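## 3. What Counts as a Made Bed

Every household in the Ultville survey claimed to make its beds. Agreement ended there.
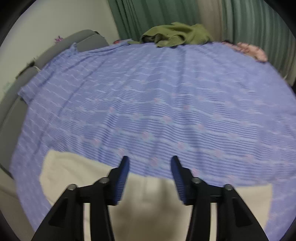 We had supposed, in our innocence, that a bed was either made or it wasn't. The 314 diary entries we collected offered a good deal of middle ground. Some respondents tucked and squared. Others pulled the blanket up over whatever lay beneath and wrote "done," a method we coded as *concealment* after a long argument with ourselves.

Blankets complicated matters further. A large one spread flat covers most sins, and a strongly textured one covers the rest (Figure 1). Respondents with plain covers reported smoothing them again later in the day; those with patterned covers seldom bothered, and seemed happier.

**Figure 1.** Lavender-blue blanket with thin, wavy stripes, spread across a bed over a cream-colored sheet.

We scored each entry on a scale with 3 levels: flat, passable, and disputed. The last was added in August, when two adults in one home filed opposite accounts of the same bed. Both entries were kept. Section 4 takes up pillows, where things get worse.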